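3.2 Textile care in shared households

The second part of the survey dealt with how households store and replace bath linen. Of the 2,996 households that returned the main questionnaire, 1,078 also filled in the linen supplement. Response was higher in Droltham than in Ruvar, where the supplement went out in August and many families were away. We did not weight the answers for this difference. Respondents in both towns were asked how long they keep a towel, what they do with it once it is worn, and who in the home decides that it is worn.

Most people did not have a fixed rule for replacing towels. They named signs of wear instead, mainly thin patches, frayed hems and a smell that stayed after washing. Color was mentioned less often, and mostly by people who bought towels in matching sets. Households with children tended to keep old towels for swimming, pets or cleaning, so the same item could stay in the home for years after it had left the bathroom. Higuchi and Stetsiuk reported a similar pattern for bed sheets, although their sample was limited to renters.

Storage habits were harder to compare. The question asked whether towels were "folded, rolled or hung," and many respondents checked more than one box. In the follow-up interviews, Miyazaki and Honda found that people often used "folded" for anything placed on a shelf, including towels only doubled over. For the Geagea supplement we therefore replaced the single question with two, one on where the towel is kept and one on how many times it is folded. The wording was tested with 27 people before use, and two words were changed as a result.

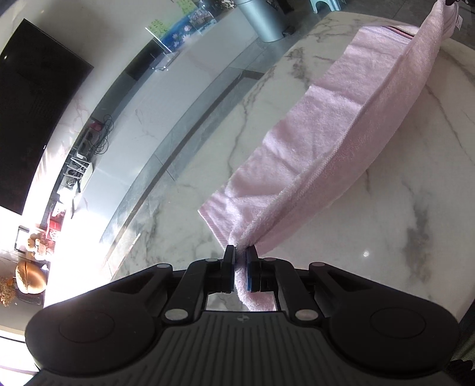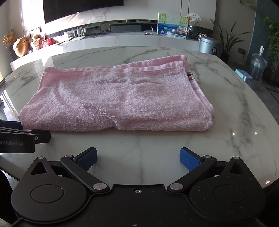 Figure 4. Pink terry towel at a marble-patterned table.

Fold count had a weak link with shelf depth and none that we could detect with household size. Several respondents said they fold the way a parent did and had never thought about it. Others had changed their method after moving to a home with narrower shelves. Since we did not ask for shelf measurements in Ruvar, the result for depth rests on the Droltham answers alone.

Laundry frequency is treated separately in Section 3.3. Kuroda coded the open answers for both sections, and answers that mentioned washing and storage together were entered under each.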